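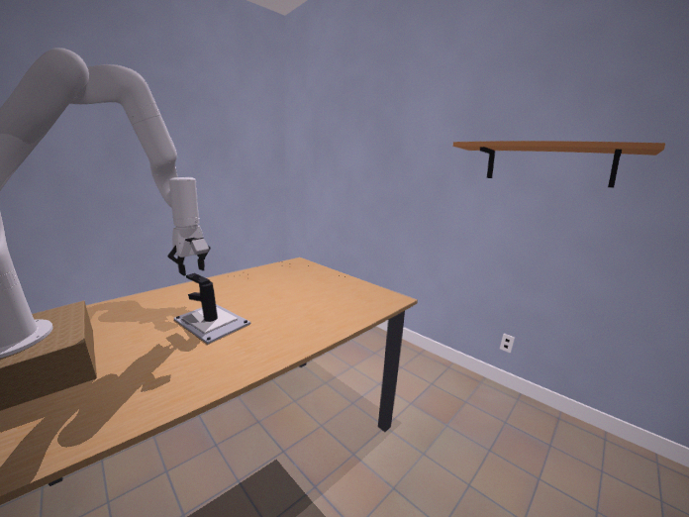 읽는 데 걸리는 시간: 9분

책상은 왜 자꾸 어질러질까?
어린이를 위한 마찰력과 중력, 그리고 지우개 이야기

연필을 책상에 내려놓았는데 또르르 굴러가서 바닥으로 떨어진 적이 있지요? 그런데 지우개는 얌전히 있습니다. 지우개가 연필보다 예의 바른 학생이라서 그럴까요? 글쎄요, 지우개한테 물어봐도 대답은 안 해 줄 겁니다. 그러니 우리가 직접 알아보는 수밖에 없습니다.

먼저 중력부터

지구는 모든 것을 자기 쪽으로 잡아당깁니다. 사과도, 코끼리도, 여러분이 숨겨 둔 수학 시험지도 똑같이 당깁니다. 이렇게 당기는 힘을 중력이라고 해요. 중력은 쉬는 시간이 없습니다. 여러분이 자는 동안에도 베개는 침대 쪽으로 꾸준히 당겨지고 있지요.

그럼 책상 위에 있는 컵은 왜 바닥까지 내려가지 않을까요? 책상이 컵을 위로 밀어 주고 있어서 그렇습니다. 책상은 하루 종일 가만히 서 있기만 하는 것 같지만 사실은 컵이 누르는 만큼 딱 맞춰서 되밀고 있어요. 더 세게 밀면 컵이 튀어 오를 테고, 덜 밀면 컵이 책상을 뚫고 내려가겠지요. 이 힘을 수직항력이라고 부릅니다. 이름이 좀 딱딱하지요. 과학자들이 이름 지을 때 어린이한테는 잘 안 물어보거든요.

무게중심이라는 점

물건마다 무게가 모두 한 점에 모여 있다고 생각해도 되는 곳이 있습니다. 그 점을 무게중심이라고 해요. 30센티미터 자를 손가락 하나에 올려 보세요. 15센티미터 눈금쯤에서 자가 멈춰 섭니다. 무게중심이 거기 있다는 뜻입니다.

망치로 해 보면 이야기가 달라집니다(망치는 꼭 어른과 함께요, 발가락은 열 개뿐입니다). 망치는 길이의 한가운데를 받치면 머리 쪽으로 기울어집니다. 쇠로 된 머리가 훨씬 무거워서 무게중심이 그쪽으로 이사를 가 버린 거예요.

어떤 물건은 무게중심이 물건 바깥에 있기도 합니다. 도넛이 그렇습니다. 도넛의 무게중심은 가운데 구멍에 있어요. 도넛에서 가장 중요한 점에 정작 도넛이 없다니 조금 억울한 일이지요. 한글의 ‘ㄱ’처럼 꺾인 물건도 마찬가지입니다. 가늘게 꺾인 물건이라면 무게중심이 꺾인 안쪽의 빈 곳에 놓입니다.

넘어지느냐 버티느냐

물건이 책상에 닿아 있는 부분을 바닥면이라고 합시다. 무게중심에서 아래로 똑바로 줄을 내렸을 때 그 줄이 바닥면 안에 떨어지면 물건은 서 있습니다. 바닥면 밖으로 나가면 넘어집니다. 아주 단순한 규칙인데 이걸 무시하고 탑을 쌓는 사람이 참 많습니다. 저도 그중 하나입니다.

그래서 바닥면이 넓고 키가 작은 물건은 잘 안 넘어져요. 벽돌을 눕혀 놓고 입으로 후 불어 보세요. 어지럽기만 하고 벽돌은 꿈쩍도 안 합니다. 반대로 연필을 뾰족한 쪽으로 세우려는 사람은 아주 긴 오후를 보내게 됩니다. 바닥면이 깨알보다 작으니까요.

버스에서 손잡이를 못 잡았을 때 어떻게 서나요? 발을 벌리고 무릎을 살짝 굽히지요. 바닥면은 넓히고 무게중심은 낮춘 겁니다. 여러분의 몸은 이미 물리학을 알고 있었어요. 시험 볼 때만 모르는 척할 뿐입니다.

마찰력, 미끄러지지 않게 붙잡는 힘

이제 마찰력 차례입니다. 두 물건이 맞닿아 있을 때 서로 미끄러지는 것을 방해하는 힘이에요. 나무 책상은 매끈해 보여도 돋보기로 들여다보면 작은 언덕과 골짜기가 있습니다. 지우개는 말랑말랑해서 그런 울퉁불퉁한 곳에 착 달라붙습니다. 그래서 책상을 조금 기울여도 지우개는 버팁니다.

연필은 어떨까요? 둥근 연필은 미끄러지는 대신 굴러갑니다. 구를 때는 미끄러질 때보다 방해를 훨씬 덜 받아요. 옛날 사람들이 무거운 돌 밑에 통나무를 깔았던 것도 같은 이유입니다. 육각형 연필이 많은 까닭도 이제 짐작이 가지요? 모서리가 있어서 한 칸 구를 때마다 몸을 조금씩 들어 올려야 하니까, 귀찮아서 멈추는 셈입니다.

마찰력이 없어진다면 숙제를 안 해도 될까요? 네, 안 해도 됩니다. 연필을 쥘 수가 없으니까요. 대신 걸을 수도 없고, 신발 끈은 묶자마자 풀리고, 숟가락은 손에서 쏙 빠져나갑니다. 숙제 하나 안 하려다가 떡볶이까지 잃는 셈이니 잘 생각해 보세요.

집에서 해 보는 미끄럼틀 대회

준비물: 두꺼운 책 여러 권, 넓은 쟁반, 지우개, 동전, 병뚜껑, 얼음 한 조각

1. 쟁반 한쪽 끝에 선수들을 나란히 놓습니다.
2. 선수들이 있는 쪽 밑에 책을 한 권씩 끼워 넣습니다.
3. 누가 먼저 미끄러지는지 적습니다.
4. 쟁반 위에 수건을 깔고 처음부터 다시 합니다.

얼음은 출발 신호도 기다리지 않고 내려올 가능성이 높습니다. 지우개는 마지막까지 고집을 부릴 거예요. 수건을 깔면 순위가 바뀌는지 잘 보세요. 집에서 제일 두꺼운 책을 찾는다면 536쪽짜리 요리책도 괜찮습니다. 어차피 잡채 부분만 보잖아요. 실험이 끝나면 쟁반을 닦아 두세요. 얼음물이 책에 묻으면 중력보다 무서운 목소리를 듣게 됩니다.

자주 나오는 궁금증

무거운 물건은 마찰력이 더 큰가요?
같은 재료로 된 물건이라면 보통 그렇습니다. 책상을 더 세게 누르니까요. 그래서 책이 가득 든 상자는 밀기가 힘들고 빈 상자는 쉽게 밀립니다.

달에서도 물건이 넘어지나요?
넘어집니다. 달이 당기는 힘은 지구의 6분의 1쯤이라서 천천히 넘어질 뿐이에요. 우유를 쏟아도 느릿느릿 쏟아지겠지만, 닦는 일은 똑같이 여러분 몫입니다.

그럼 제 책상이 어질러진 건 중력 때문이라고 해도 되나요?
연필이 바닥에 떨어진 것까지는 중력 탓을 해도 좋습니다. 의자 위에 쌓인 양말은 중력이 옮겨 놓은 게 아니에요.

낱말 풀이

중력: 지구가 물건을 끌어당기는 힘
수직항력: 받치는 면이 물건을 되미는 힘
무게중심: 물건의 무게가 모여 있다고 볼 수 있는 점
마찰력: 맞닿은 두 면이 미끄러지는 것을 방해하는 힘

다음 글: 풍선은 왜 머리카락을 좋아할까?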